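Progress report, laundry cell, Plarkham site
April 25, 2020
Prepared by Suha Rawashdeh for Ziad Mahasneh

Setup
Both grippers are mounted and the basket position is set, centered between the black fingers with a folded cloth inside. I would not call the cell ready – Serneck's setup sheet promises 100 clean cycles between checks, and we got 33.
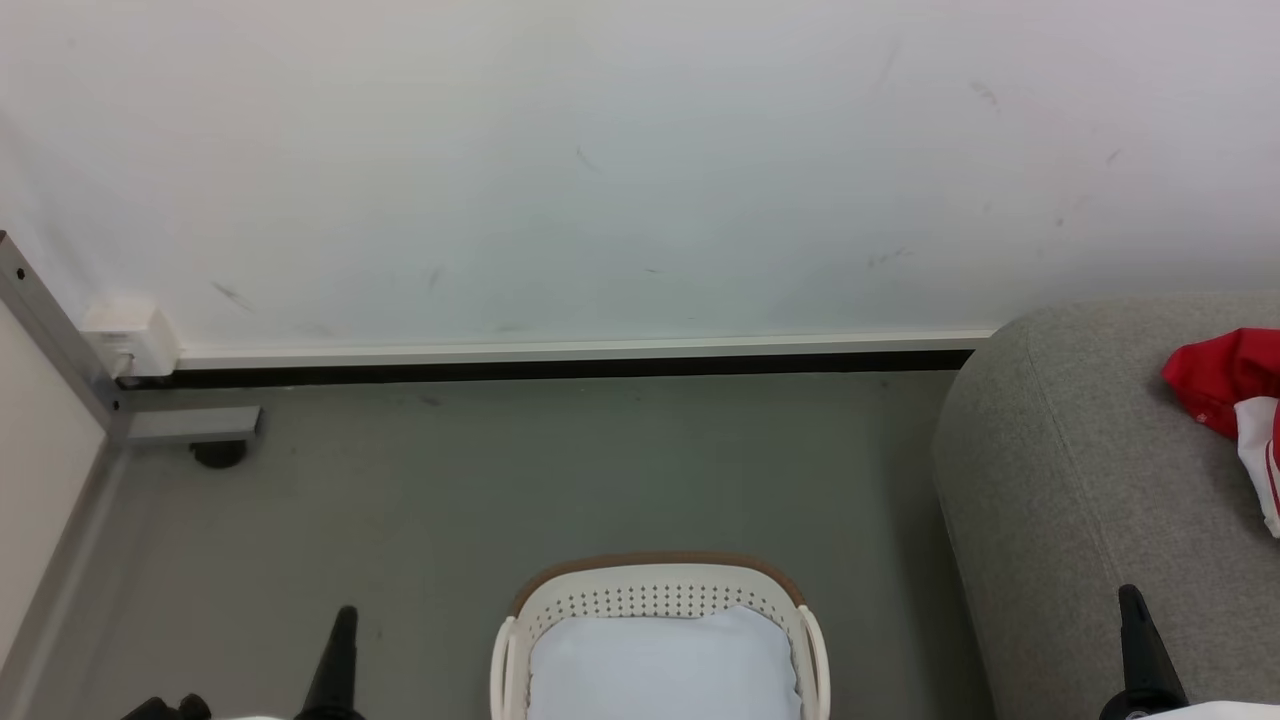 Upkeep
Finger alignment now gets checked every 60 cycles. I doubt that is often enough. Spare fingers ordered in February are still outstanding.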